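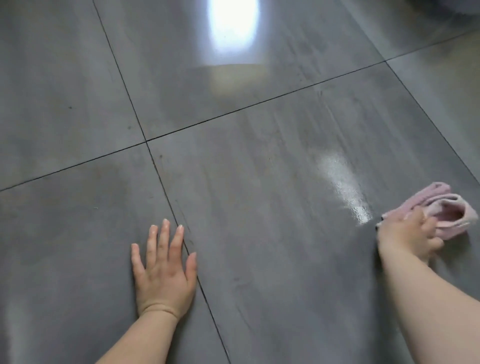
24 March 2021

Floor people, this one's for you. Plodis has opened orders for the Tridside, a small mopping robot made for hard floors, and I've had a loaner going around my kitchen and hallway for 12 days now. I'll get to the news first and then tell you what I think, which you probably came for anyway.

The Tridside is a flat, round-cornered thing that drags a damp pad behind it and works its way across a room in overlapping passes. No vacuum, no brushes, just mopping. Plodis sells it direct, and the basic kit comes with the robot, a charging plate, a bottle for filling the tank and two washable pads. If you'd like more pads (you would, trust me) they come in a bundle of 12. The first batch is 2212 units, and the company told me those should start shipping before the end of March. After that there's a waiting list, and they wouldn't give me a date for it.

There's also a service side, and I think that's the more interesting bit. Kumunden, the cleaning outfit that does a lot of the small offices and rental apartments near me, is going to lease the Tridside by the month. You pay $40, they drop it off, set up the room map with you, and swap your dirty pads for clean ones every other week. You can quit whenever you like, but there's a $50 pickup fee if you do it in the first two months. I asked if the fee goes away when the robot breaks down, and yes, it does. Good!

So how does it mop? Pretty well, on the stuff I threw at it. I've got big polished gray tile at home, the kind that shows every footprint the second the sun comes in, and for years my method has been hands and knees and a microfiber cloth. I can press hard, I can go back over a spot, I can see the shine change as I go. A robot pad doesn't press like the heel of your hand does. On everyday dust and paw prints that made no difference at all, and I came back to an even floor with no puddles. On a dried ring of coffee it took three runs, and I still ended up down there with the cloth for the last of it.

Grout lines were my big worry. Mine sit a little lower than the tile, and the pad mostly skims across the top of them. The robot doesn't get stuck or rattle, so that's fine, but it won't scrub a dark line clean either. Plodis has a stiffer "joint pad" on its parts list for later this year. I haven't tried it, so I can't say if it helps.

Crumbs are the other thing. Sweep first! I skipped that on day two and the pad pushed a damp little line of toast bits straight to the baseboard. The manual does say to sweep, on page one, in bold, so I'll take the blame there.

A few odds and ends I wrote down along the way:

- The tank is good for one kitchen and one hallway. I had to refill it before the living room.
- Plush rugs need to be rolled up or marked off on the map. It found the edge of mine and backed away twice, then climbed on the third time and left a wet corner.
- It's quiet enough that I took phone calls in the same room – no complaints from the other end.
- Plain water left fewer streaks on polished tile than the sample cleaner in the box. The cleaner did better on my matte bathroom floor.
- Pads go in the wash at warm, no softener. Mine came out a bit fuzzy but they still work.

The app is the weak spot. It made me redo the hallway map after an update, and the schedule screen wants you to set every room separately, even if you want them all done at the same time. I sent both gripes to Plodis and got a friendly reply saying the schedule screen is being redone. We'll see.

If you're wondering about the other mopper I tried this winter, the Zavala, it's heavier and it does press harder, so it beat the Tridside on that coffee ring. It also couldn't fit under my cabinets, and I had to carry it over the bathroom doorway every time. For a big open floor I'd still look at it. For a chopped-up place like mine I'd go with the Tridside, and I'd lease it from Kumunden for a couple of months before buying one outright.

Sign-up for the lease opened this morning on Kumunden's site, and they're starting with ground-floor and elevator buildings only. My loaner goes back next week, so if you've got a floor question you'd like me to test, send it in before then.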